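Chapter 6
Collecting Demonstrations

6.1 What this chapter covers

Chapters 4 and 5 took the training set as given. A policy was fitted to pairs of observation and action, its error was measured on held-out pairs, and the question of where the pairs came from was put off. It is taken up now. Most of the faults that readers will meet in a trained policy can be traced to the way its examples were recorded, and few of them can be repaired by changing the network afterwards.

The chapter deals with demonstrations recorded on a real arm under the control of a human operator. Simulated data is left to Chapter 9. Sections 6.2 to 6.4 set out the terms and the layout of a recording station. Section 6.5 covers scene variation, Section 6.6 the checks made before an episode is accepted, and Section 6.7 the labelling of failures.

Readers should already be comfortable with the coordinate frames in Section 2.3 and with the behaviour cloning loss in Section 4.1.

6.2 Terms

An episode is one continuous recording, from the moment the operator starts the log to the moment the operator stops it. It contains at least one camera stream, the joint positions of the arm, the opening of the gripper and the commands sent to both.

A step is one row of the episode after all streams have been brought to a common clock. The step rate is chosen by the designer and is usually lower than the rate at which the motors are driven.

A task is a written instruction together with a test for its completion. "Put one bottle on the tray" is an instruction. It becomes a task once the test is stated: the bottle stands on the base of the tray, the gripper is open and no part of the gripper touches the bottle. Two collectors who share an instruction but apply different tests are collecting two tasks, and the policy will learn a mixture of them.

A scene is the arrangement of objects at the first step. A scene family is the set of arrangements that the collection plan allows for one task.

A session is a run of episodes recorded without changing the camera mounts, the lighting or the calibration. If any of these changes, a new session number is issued. The rule is strict so that a bad session can later be removed whole.

6.3 A running case

The Lagman set will be used as a running case. It was recorded at a single bench in Nunudbridge and logged with the Wundeo recorder. The raw set holds 2754 episodes spread over 26 tasks. All of the tasks are tabletop handling tasks: picking, placing, opening, turning and stacking.

Of the raw episodes, 285 were rejected on review, which leaves 2469 for training. The causes of rejection are treated in Section 6.6. For now it is enough to note that the largest single cause was a wrist stream that had fallen behind the joint log. The operators could not have seen this while they worked, and the arm did what was asked of it in nearly every one of those episodes.

A second set, Mernlow, was recorded later at the same bench by different operators. It has 753 episodes and is kept apart for testing. Mernlow shares its objects with Lagman but uses a different table height – a small change that will matter in Section 6.5.

The counts should be read with the length of the episodes in mind. A set with many short episodes and a set with few long ones may contain the same number of steps, yet the first has seen far more starting scenes. When sets are compared in this book, both the episode count and the step count are given where they are known.

6.4 Views of the workspace

6.4.1 Why two views

A policy that acts on images can use only what the cameras show it. The designer therefore has to ask, for each phase of the task, which quantity the policy needs and which camera carries it.

During the reach, the policy needs the rough position of the object relative to the arm. A fixed camera beside or above the table carries this well. The view is stable, and the position of an object in the image changes only when the object moves. The weakness of the fixed view is occlusion. As the gripper closes on an object, the arm often comes between the object and the camera, and detail is lost at the point where it is wanted most.

During the grasp, the policy needs the offset between the fingertips and the object. A camera carried at the wrist holds the gripper in nearly the same place in every image, so the offset can be read with little regard to the pose of the arm. Its weakness is the reverse of the other. The whole view shifts with every motion of the wrist, objects leave it without warning, and fast motion blurs the image. Text and labels that are plain when the arm is still may be unreadable in the steps used for training.

Neither view replaces the other. In the Lagman trials, policies given the wrist view alone tended to begin well only when the target was already in sight. Policies given the fixed view alone arrived near the target and then closed the fingers beside it.

6.4.2 Placing the fixed camera

The fixed camera should take in every position that the scene family allows, with a margin on all sides. The usual mistake is to aim it at the middle of the table and to find, after some hundreds of episodes, that a container near one side has been drifting out of view. Before the first episode of a session, each object should be set at the limits of its allowed region and the image checked at each limit.

The background is part of the data. Chairs, cables, packing material and parts of other machines will be recorded along with the table. They need not be removed, but they should be either constant for the whole session or varied on purpose. The harmful case lies between the two, where an item in the background happens to be present for one task and absent for another. A network can use that item to tell the tasks apart and ignore the instruction.

Marks on the table call for the same care. Scuffs and scratches build up with use, and they offer fixed landmarks from which a policy may learn positions that have nothing to do with the objects. Turning or shifting the tray and the box between episodes weakens the link.

6.4.3 Placing the wrist camera

The wrist camera should see both fingertips through the full travel of the gripper. If only one is visible when the fingers are open, the mount should be changed. A policy trained on one visible finger will centre that finger well and the other badly.

Some of the image will be taken up by the gripper itself. This is not waste, for the opening of the fingers can be read from it and compared with the logged value. A large gap between the two is a sign that the streams have come apart in time, and the comparison is used as a check in Section 6.6.

6.4.4 Reading the two views together

Figures 6.1 and 6.2 give the two views of one station. The objects are an empty serving tray with a wood-patterned base and an open white box holding bottles, and in both figures the fingers are open. The number of bottles in sight differs. Two can be seen from the wrist, each only in its lower part, and four from the fixed camera. A collector who counted from the wrist stream would log the scene wrongly, and for this reason the scene record is always filled in from the table itself.

Note also how the gripper occupies the lower part of the wrist view, while in the fixed view it is a small part of the image, well clear of the box.
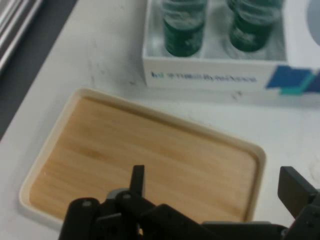 Figure 6.1 Wrist camera.
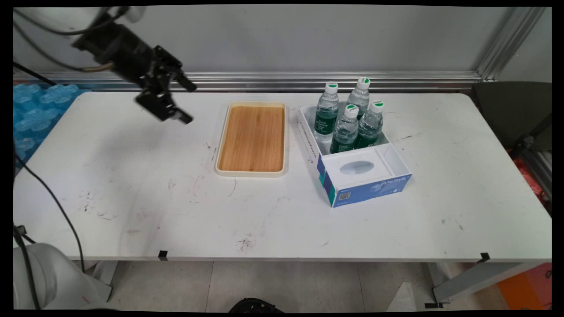 6.4.5 Bringing the streams to one clock

Each camera stamps its images by its own clock, and the arm controller stamps its joint readings by a third. The stamps must be mapped to a common clock before steps can be formed. Let d be the delay of a camera stream relative to the joint log. If d is constant, it can be measured once per session and subtracted. If it varies, it has to be estimated throughout the episode, and an episode in which it varies by more than one step should be set aside for review.

A simple measurement of d uses the gripper. The operator opens and closes the fingers three times at the start of the session with the arm at rest. The finger gap is traced in the wrist images and matched against the logged opening, and the shift that gives the best match is taken as d. The fixed camera is treated in the same way, although the smaller size of the gripper in its image makes the estimate coarser. A slow sweep of the whole arm gives a better match for that view.

The measured delays are stored with the session and never written over the raw stamps. If the method is later found to be at fault, the steps can then be formed again from the original record.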